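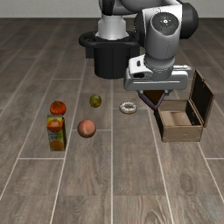
Getting the Nandow zoetrope running again

I bought the Nandow at a house clearance in December, in a box with a broken lamp and a lot of sheet music. It is a plain tin drum on a wooden base, with slots cut round the upper half and a spindle that had rusted solid. The name is stamped underneath. I haven't found out who made it or when, and Mansa Kpodo, who knows far more about optical toys than I do, hadn't come across it either.

The spindle came free after two nights in penetrating oil. The drum itself had a slight dent near the seam, which made it wobble at any useful speed. I pressed it out over a rolling pin with a cloth in between. It still isn't perfectly round but the wobble is small enough to ignore.

There were no strips in the box, so I have been making my own. The first was a man sawing a log, copied from a Sutcliffe reprint book, and it was a poor choice. A saw goes back and forth along the same line, so half the drawings are the other half in reverse, and if one of them is slightly out of place you see a jump twice on every turn. I redrew it 3 times and then gave up on it.

The second was a ball bouncing, and that worked straight away. I put the drawings closer together at the top of the bounce and further apart near the ground, as you would in any sort of animation. At a medium spin it looks right. If you spin it too hard the ball seems to hang in a grey smear, so there is no point in showing off.

Paper

I tried ordinary printer paper first and it sagged away from the side of the drum. Cartridge paper at 200 gsm holds its curve well but creases if you bend it in a hurry. I now roll each strip round a jam jar overnight with a rubber band before it goes in. Harish Raju uses thin card and swears by it, but his drum is a good deal wider than mine.

My strips are 415 mm long before trimming, with a small overlap for the join. I mark the divisions in pencil and ink only the figures. Black drawing ink shows up better than felt tip, and colour hardly matters unless the light is very strong.

Light

A desk lamp shining down into the drum is enough. I had been using the ceiling light and wondering why everything looked dull. The outside wants to be dark — I painted mine matt black, after some hesitation about spoiling an old thing, and the picture through the slots is much clearer for it.

Next I want to do a horse, which everybody does, and then something with a loop that drifts. If you put one more drawing on the strip than there are slots, the figure creeps round the drum as it moves. Ravindran Joseph showed me one of these years ago at Pedivholm, a row of fish swimming steadily to the left, and I have wanted to make one ever since. I've got as far as the pencil marks.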